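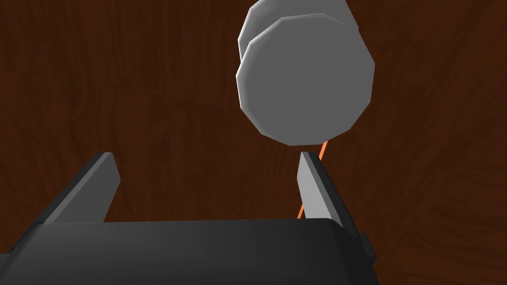 Visit to Valtham: the gripper cell and its simulation twin

Report by Siwan Beddoe, visit of 5/22/19

Valtham runs one small-parts handling cell at the back of its main hall, and a simulated copy of it on a workstation in the office next door. The firm makes spacers and end plugs for pump builders. Four of us from the Vosstead maintenance group went to see how the cell is set up and how the jaws are looked after. Hefin Samuel, who keeps the cell, took us through the hardware. Eleri Harries showed the simulation.

Simulation

The wrist view has the palm of the gripper along the bottom, both fingers standing up from it, and whatever the arm is approaching beyond them. The part is a plain grey cylinder with a faceted rim, over a brown wood-grain surface. Eleri keeps the facet count low on purpose. The contact solver runs faster on a coarse shape, and the real plugs are gripped on flats anyway, so a perfect circle would gain her little. The wood grain came with the software and has been left alone. The cell itself has a steel bed.

An orange line runs from under the cylinder down past the right finger to the palm. Tarek Chamoun asked what it was for. In Valtham's set-up it is drawn between the tool point and the target point, and the operator uses it to judge the approach before any close command is sent. With the jaws open and the line slanting, as in the view at the top of this report, the tool is not yet in line with the part. Eleri would expect a further sideways move at that stage. Closing from there is blocked in software.

Every new part is tried 100 times in simulation before the program goes to the cell. A failed grip is stored with its start position so that it can be run again after a change.

The cell

The arm stands on a welded plinth bolted to the floor. The gripper is a parallel-jaw type made by Holtex, with fingers cut in-house. Finger pads are bonded on and are treated as a wearing part. Air comes from the hall main through a separate filter and regulator, mounted at chest height where the gauge can be read from the gate. Hefin moved it there after the old position, behind the plinth, led to the bowl being left undrained.

The guard is fixed mesh on three sides with an interlocked gate on the fourth. Parts come in on trays through a slot and leave by a chute. The chute has been relined once, as plugs were picking up marks on the lip.

Routine care

Jaw travel is checked at the start of each shift with a setting block. The block goes between the pads, the jaws are closed at low pressure, and a feeler is tried on both sides. If one side is tight and the other slack, the fingers are taken off, the seats wiped and the screws done up again in the order marked on the palm. If that does not cure it, the pads are changed as a pair.

Full service of the gripper is set at over 1000 hours of running. The slides are cleaned and greased, the seals inspected, and the finger screws replaced whether or not they look sound. Hefin allows 2 hours for it. He does the work on the bench, with a spare gripper fitted to the arm in the meantime.

After any work on the fingers, the tool point is taught again on a fixed pin inside the guard. The new figures are then typed into the simulation. This last step is done by hand and was missed in the winter, and for several days the two did not agree. Rhydian Gethin suggested a shared file read by both sides. Eleri has one on trial.

Points for Vosstead

Our own setting block is worn and should be measured before we copy the shift check. We have no spare gripper, so a bench service would stop our cell. Hefin has sent his screw order and grease type, both now in the maintenance folder. He will visit us in July to look at our air supply, which at present has no separate regulator.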